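Lollow demonstration collection: interim report to Prinent
Prepared by Ho-yin Hsieh, Cakbridge site
Reporting period: August

Where we are

The grant paid for a set of teleoperated demonstrations of one assembly task: fitting white tubes into the corner sockets of a white frame, using two arms. We have 82 usable episodes. I would not read much into the number. Pieter Nijs and I did all the driving between us, and two people's habits are a thin basis for a policy that is supposed to work for anyone's parts on anyone's bench.

The task is harder on the arms than the proposal made it sound. One gripper has to carry a long tube on a slant and bring its lower end to an open socket, and the other has to stay near the frame without getting in the way. Most of our discarded attempts failed at that approach.

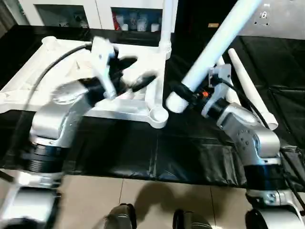 What the wrist views give us

The proposal called the wrist cameras "the primary source of fine alignment data." I signed off on that sentence and now doubt it. Once a part is close to the lens it covers much of the view, and the socket may be nowhere in it. We kept the wrist streams, but I can't yet say they earn their storage.

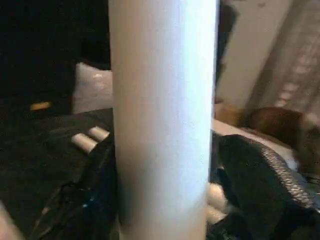

Pieter disagrees. He thinks the model will learn to use the edges of a close part as a cue, and that the head camera will fill in the rest. He may be right. Our first trained model, run on Friday with 10 starts, finished 2 of them, and both began with the parts laid out much as they were in training. That looks like memory to me.

Labels have been a second problem. The Venkataraman annotation tool marks a grasp as begun when the finger command changes, whether or not the finger has reached anything. We have gone back over the close approaches by hand.

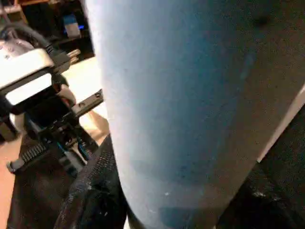 The corrected labels moved the start of the grasp later in nearly every episode we checked. Retraining on them is under way, and I have asked Pieter not to show anyone the loss curve until we have run it on the arms.

Request

We would like to spend the next 4 weeks on varied starting positions and at least one new operator before adding to the episode count. The original plan has us doubling the set first. More of the same will make the total look better in your next summary, and I don't expect it to do much else.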